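Cómo preparar el brazo para recoger juguetes: guía del taller de Wullwood

Esto va para los grupos nuevos del club, sobre todo para los que llegan creyendo que el Franka ordena un cuarto solo.

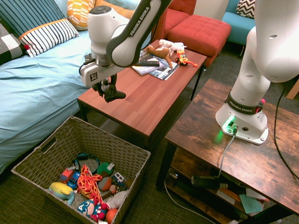

Niloufar Rezaei escribió en el foro del club que con una tarde de práctica sobra y que esta guía asusta a la gente. Puede ser. Su grupo apuntó 45 intentos y no guardó ninguno de los fallos, así que me lo creeré cuando vea el registro.

1. Fijad la base antes de encender nada. Una mesa auxiliar sirve si no baila; empujadla con la mano y, si se mueve, buscad otra.

2. Pasad los cables por detrás o por debajo, nunca por donde vaya a girar el codo.

3. Esperad a la luz verde de la base. Con otro color no se toca el brazo.

4. Empezad por un solo objeto de peluche, blando y con algo de volumen. Las pelotas, para la segunda semana. Los mandos a distancia resbalan más de lo que dicen los tutoriales.

5. Llevad la pinza abierta hasta encima del objeto, bajad despacio y cerrad. Si hay que corregir a mano, el intento no cuenta – tampoco si "casi" lo tenía.

6. Anotadlo todo, también lo que se cae. Pedimos 100 intentos por objeto antes de hablar de porcentajes.

El equipo de Lullville presume de 343 seguidos sin error. Pregunté si cambiaban el peluche de sitio entre uno y otro y sigo esperando respuesta.

Las hojas de registro se entregan el lunes, con los fallos incluidos.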